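Last updated in June. These are the questions we get most from people renting, or thinking of renting, a furnished apartment at Arrieta. If yours isn't answered, write to the office through Wovby or stop by unit 306.

## Before you move in

**How long do I have to stay?**

The shortest lease is two months. After that you can go month to month or sign for a longer period at a lower rate. We don't do nightly or weekly stays.

**Who runs the building?**

Sindeck manages the apartments and handles leases, repairs and billing. Sandro Bianchini is the building manager. Amanuel Wolde does move-ins, inspections and most of the small repairs. Either of them can answer a question about your unit.

**How many furnished apartments are there?**

There are 16. The rest of the building is rented unfurnished on yearly leases, and those go through a different application. If you start in a furnished unit and want to switch, tell us early. Unfurnished units don't open up often.

**Can I see the apartment first?**

Yes, if it's vacant. If someone is living there we will show you one with the same layout. Viewings are on weekday afternoons and take roughly 20 minutes. The furniture differs a little from unit to unit, so ask for the inventory list if a certain item matters to you.

**What do you need from me?**

A government ID, proof of income or a letter from an employer or school, and the completed application. If your company is paying, we need a contact in its billing department. We don't ask for a landlord reference on stays under six months.

**Is there an application fee?**

No. There is a deposit of $200, due when you sign. It holds the unit and stays on your account until you leave.

**Can I bring my own furniture?**

Small pieces are fine - a desk chair, a lamp, a bookcase. We can't store our furniture to make room for yours. Please don't put our things on the balcony or in the hallway. A bed frame left outside for a winter is a bed frame we have to replace, and the cost comes out of your deposit.

## Arriving

**When can I get in?**

Move-in is any time after 3 p.m. Tell us your arrival time through Wovby and we will have the door code active by then. If you land late at night, that's fine. Amanuel will do the walkthrough with you the next morning.

**How do the doors work?**

The street door and your apartment door both have Boltia keypads. You get one code for both. To change it, log in to Wovby, open the "Access" page and choose a new six-digit number. The change takes a few minutes to reach the keypads, so don't leave the building right after you save it.

If the keypad blinks red three times, the battery is low. It will still open. Send us a note the same day.

**I'm locked out. What do I do?**

During office hours, come to 306 or call. After hours, call the number on the sticker next to the mailboxes. There's no charge the first time. After that it is $25 per visit.

**Is there a shoe rule?**

Not inside your own apartment. We do ask that shoes stay out of the shared hallway, including on mats. The fire inspector has written us up for this before, and the hallway has to be clear from wall to wall. Wet boots can go on a tray inside your door. Trays are in the basement next to the dryers, and you can take one without asking.

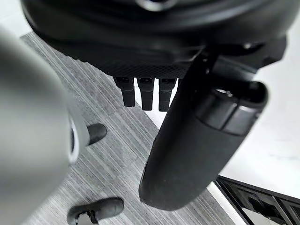 *Shoes on the floor*

**What about the floors in general?**

Use felt pads under anything you move often. Spare pads are in the office. Mop with a damp mop and plain water or a mild cleaner. Do not use a steam mop. Two floors were ruined that way and both had to be pulled up at the seams. Ordinary scuffs are normal wear and we don't charge for them.

**Where do I park?**

There is a lot behind the building, first come, first served, with a permit. Permits are free, one per apartment. Add your plate number in Wovby and print the page until the sticker arrives in your mailbox. Guests can use the street. Street cleaning is Friday morning on our side and the city does tow.

## Kitchen

**What comes with the kitchen?**

Pots and pans, a baking sheet, knives, a cutting board, dishes, cups, glasses and flatware for four. There is also a kettle and a toaster. We don't supply a coffee maker. People have such different ideas about coffee that the ones we bought sat in cabinets.

Dish soap, one sponge and a roll of paper towels are there when you arrive. After that you buy your own.

**Can I put hot pans on the counter?**

Please use a trivet. There should be one in the drawer next to the stove. Cut on the board and wipe up coffee, wine, turmeric and beet juice soon after they spill. If you do get a stain, tell us before you try bleach. Amanuel has a paste that takes out most of them. 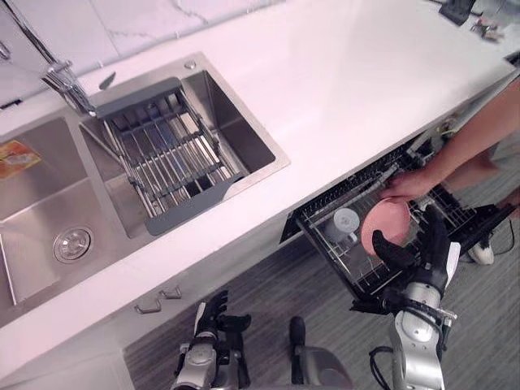 *Kitchen counter, sink and pull-down faucet*

**Is there a garbage disposal?**

Some units have one and some don't. Check your inventory list. If you have one, run cold water while it's on and keep out grease, rice, bones, eggshells and anything stringy like celery. Grease should never go down the sink in any unit. Pour it in a can, let it set and throw it in the trash.

**The sink is draining slowly. Can I use drain cleaner?**

No. The pipes in the older part of the building are not in good enough shape for it. Send a repair request and we will snake the drain, usually within two days. If water is backing up into the sink when you haven't run any, call us right away. That means the problem is in the main line and your neighbors have it too.

**The faucet is weak all of a sudden.**

It's most often mineral buildup. The water is hard here. Unscrew the tip of the spray head, soak it in white vinegar for an hour and rinse it. If it's still weak, put in a request.

**I broke a dish. Do I owe you for it?**

Tell us and we will bring a replacement. We don't charge for a cup or a plate here and there. We do charge if half the set is gone at move-out and we hear about it for the first time then. Please don't buy a match yourself. We get ours by the case and the store versions are a slightly different size, so they don't stack. 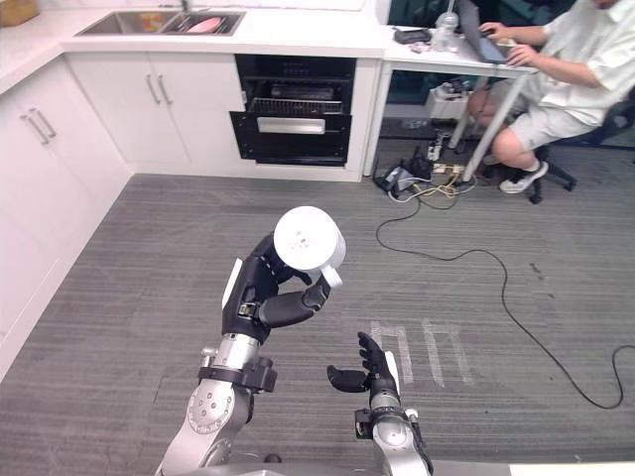 *White cup with handle*

**Can dishes and cups go in the microwave?**

The building's dishes can. The metal mixing bowls can't. All of it is fine in a dishwasher except the wooden spoons and the knives.

## Utilities and internet

**What is included in the rent?**

Water, heat, trash and internet. Electricity is included up to a monthly limit that's printed in your lease, and anything over it is added to your next bill at cost. Most people only go over in the hottest part of summer.

**How do I get on the internet?**

The network name and password are on a card inside the cabinet door above the refrigerator. If the card is missing, the same information is in Wovby. Each apartment has its own router. Don't reset it with the pin - that wipes our settings and someone has to come up and redo them. Unplug it for a minute and plug it back in.

**My apartment is too cold or too hot.**

Heat is turned on for the whole building in the fall, on a date that depends on the weather. Before that you can borrow a space heater from the office. In units facing the street, keep the radiator valve all the way open or all the way closed. Halfway is what makes it bang.

## Living here

**Are pets allowed?**

Cats, yes. Dogs, in first-floor units only, one per apartment. There's a cleaning charge at the end of the stay instead of monthly pet rent. Fish are fine if the tank is under 20 gallons.

**Where is the laundry?**

Basement, at the bottom of the rear stairs. The machines take cards only. Quiet hours apply down there too, because the bedroom of 102 is right above the washers. Last load should be in by 9 p.m.

**What happens with trash and recycling?**

Bins are behind the building along the fence. Flatten boxes. Furniture and electronics don't go in or next to the bins. Ask for a bulk pickup and we will give you a date.

**How do I ask for a repair?**

Use the repair form in Wovby. Say what is wrong, where, and whether we can come in when you're out. "Bathroom broken" is hard to plan around. For a leak, a gas smell or no heat in winter, call instead. For a gas smell, leave first and call from outside.

**Do you come into the apartment without asking?**

Only in an emergency. Otherwise you get a day's notice. Smoke alarms are tested twice a year and the notice for that goes up in the lobby as well.

## Moving out

**How much notice do you need?**

Thirty days, in writing. A message in Wovby counts. Telling Sandro in the elevator doesn't, and he will ask you to send it.

**How clean does it have to be?**

Empty the refrigerator, take out the trash, wash the dishes and wipe down the kitchen and bathroom. We clean the floors, windows and oven ourselves. Leave the sheets and towels in a pile on the bed.

**When do I get my deposit back?**

Within three weeks, by the same method you paid it. If we keep any part of it you get a list with the amounts. You can be present at the final inspection, and we'd prefer it if you were.

**Can I leave things for the next tenant?**

Unopened food, yes, on the shelf in the laundry room. Anything else, ask first.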